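Two days at the Galtatar fair

Monday, October 10, 2022

I came home from the Galtatar electronics fair with sore feet and a bag full of paper. My colleagues asked me what was the big news this year, and I had to think for a long time before I could answer. There was no big telephone and no big television. Most of the halls were about the house: heating, locks, lamps, and the small boxes which should make all of them speak with each other.

I went first to the stand of Omow, as I have used their thermostats since 2,000 other people in my town got them from the same energy supplier. Their new one has a round display and it can work without an internet connection. For this I have waited three years. The woman at the stand let me pull out the network cable by myself, and the heating programme continued.
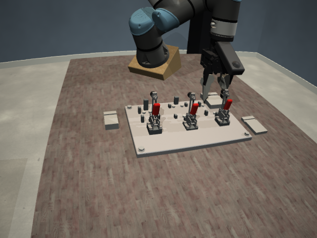 Salazar, on the other side of the hall, goes in the other direction. With them everything needs an account, even the light switch. I asked what happens if the company closes the service one day, and the young man gave me a brochure. I have read it in the train. The answer is not in it.

On the second morning I listened to a talk by Dörte Hagedorn, who plans wiring for old buildings in Irnville. It was the best hour of the fair for me. She said that most people buy the clever devices first and think of the cables afterwards, and then they have a router in the kitchen cupboard and no signal in the bedroom. She showed the plan of a house with four floors and only one socket in each room. The audience laughed, but I did not, my own flat is not much better.
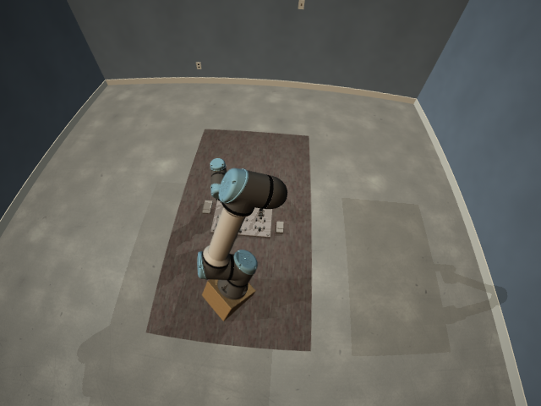 Her advice was to begin with the sockets, before one chooses any brand. Draw every room from above, she said, and mark where the current comes out of the wall. I find this a good way to look at a room. Two outlets on the back wall, one a little above the baseboard and one much higher, and already you know on which side the router and the charging station will probably stand — the carpet and the sofa can come later. I have started with my living room and found one socket behind the bookcase which I had forgotten completely.

The organisers counted 1,506 exhibitors, and I have surely missed most of them. The food was expensive and the coffee was weak, as in June when I was there for the smaller spring edition (they call it spring, I don't know why). I ordered one Omow thermostat for the bedroom. It should come before the cold weather, and when it is mounted I will write how it behaves with my old radiators.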